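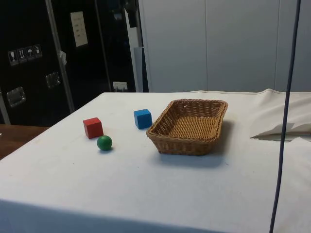 4. Setting the white balance

The Ziven desk lamp has two light settings, and the camera must be matched to the one you use. Cover the table with a plain white cloth and put a few items in strong colors on it. A red cube, a blue cube and a green ball on a white cloth are enough for this. Keep the same items in place until step 6.

1. Turn off the room lights and close the blinds.
2. Switch on the lamp and let it warm up for five minutes.
3. Set the camera to ISO 200. Turn off automatic white balance.
4. Open the Editz app and select Light > Manual. Enter 3000 for the warm setting.
5. Point the camera at a bare part of the cloth and press Sample. The app shows a green check mark when the reading is saved.
6. Take a test picture of the items. If the cloth looks yellow, lower the value in small steps and sample again. Do not go below 2000.

Note: Readings are saved separately for each lamp setting. Repeat steps 2 to 6 if you change to the cool setting.

Note: Cloths washed with a brightening detergent can give a blue cast. Use an untreated cloth, or the gray card supplied with the Vinik kit.

CAUTION: The lamp head gets hot. Keep it at least 33 cm from any fabric, and let it cool before you change the angle.

If Sample stays grayed out, check that the camera cable is fully seated, then restart the app. Saved readings are kept.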